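Kidik peel-and-stick wallpaper: review
15/01/2018

I bought five rolls of the Kidik self-adhesive paper last July, after two quotes for having the utility room painted came in higher than I wanted to pay. It has been up long enough now to say how it wears. The rolls are 10 metres long and come with a plastic smoother and a printed sheet of instructions, which you can throw away. The version on the Kutport site is longer and covers corners properly.
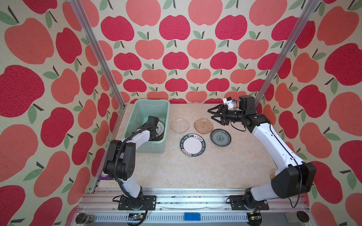
Preparation took longer than hanging. The backing does not stick well to chalky emulsion, so I washed the walls down with sugar soap, left them overnight and put on a coat of Narnden primer. One short stretch by the door I left unprimed, out of impatience, and that is the only part that has lifted.

Hanging is a job for two people. Peel back a hand's width at the top, line it up, then pull the backing down while the other person smooths. The paper can be lifted and moved two or three times before the glue starts to pick up dust. Pattern matching is easy enough on a straight wall, but a large repeat wastes a lot at the top of each drop. I would order an extra roll.

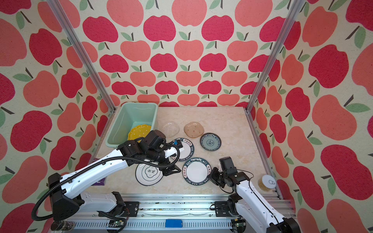 Apple print on three walls, with plates out on the marble-effect top.

Cleaning has been fine. Tea splashes and greasy fingermarks come off with a damp cloth and a drop of washing-up liquid. Do not use a scouring pad – it dulls the surface and the dull patch shows in daylight.

I also tried a sample of the Furtună paste-the-wall paper in the hall cupboard. It is thicker, hides dents better and has a flatter finish, but it marks more easily and I would not put it near a sink.

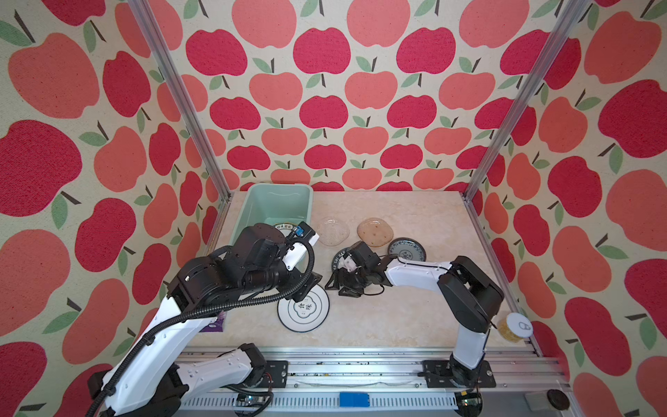 Colour was close to the website, perhaps a little warmer. Four of my rolls were from batch 301 and one from batch 500, and there was a slight difference between them. Check the labels before you open anything, as Kutport will not take back unwrapped rolls. Delivery took 17 days.

I would buy it again for a small room. For a large one I would get the walls painted.

Marks: four out of five.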